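Standby Power Draw of Small Plug-In Adapters in Shared Student Housing

28 February 2021
By Folke Torvik and Kerstin Bakke

Standby power is the electricity a device uses while it is plugged in but not doing its main job. For a single phone charger the amount is small. In a shared building with many outlets the total can be large enough to measure on a monthly bill. This report covers the standby load of external power adapters in Entwistle, a student residence in Plostthorpe, and compares it with the load from other equipment left on overnight.

The work was limited to one floor with nine occupied rooms. Residents agreed to leave their adapters in place during the test period in November and to note in a log when they moved one. Kitchen appliances were on a separate circuit and were logged separately. Lighting was left out.

Two methods were used. In the first, each adapter was connected alone to a plug-in meter and left without a load until the reading settled. In the second, the whole room circuit was logged overnight with all major devices switched off at the wall. The first method gives a figure for each unit. The second shows whether the sum of those figures accounts for what the circuit draws.

The plug-in meter had poor resolution at low power. Below one watt the display moved in coarse steps, and several newer adapters read as zero. To get around this, accumulated energy was recorded over 600 hours for a subset of units, and the mean power was calculated from the total. This took up most of the available test time and reduced the number of units that could be covered.

Ratings were copied from the label of each adapter before testing. The fields recorded were input voltage range, input current, output voltage, output current, and efficiency mark where present. The input current on a label is a rating for design purposes and says nothing about idle draw, so it was not used in any calculation. The efficiency level, given as a Roman numeral, is more useful, as each level sets a limit on no-load power.
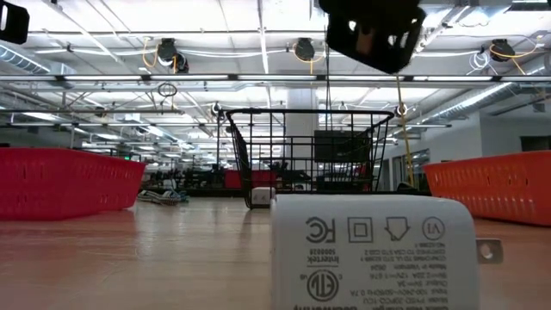
Figure 1. Adapter label with 5V, 3A output rating and circled "VI" efficiency mark.

Adapters were sorted into two groups. Group A held units marked level VI. Group B held units with a lower mark or none. Most of Group B consisted of older transformer types, which could be picked out by weight and by the warmth of the case after several hours without a load.

The overnight circuit log recorded 3,206 watt-hours across all rooms for the reference night. Of this, 1,541 watt-hours came from network equipment and from computers left in sleep mode. The remaining 1,665 watt-hours included the adapters, two clock radios, a printer, and an aquarium pump that had not been declared at the start. The pump was later measured alone and accounted for a large part of the remainder.

Group A units added very little to the total. Group B units drew more per unit, but few of them were left in use. Replacing them would lower the overnight load by less than switching off the printer at the wall.

The main source of error is the meter. A second source is the room log, which depended on residents writing down changes at the time. Two rooms returned incomplete logs and were kept in the circuit total but dropped from the per-unit results. Supply voltage was not recorded. A repeat of the test should use a meter with a stated accuracy below one watt and should cover at least one weekend, when more equipment is likely to be in use.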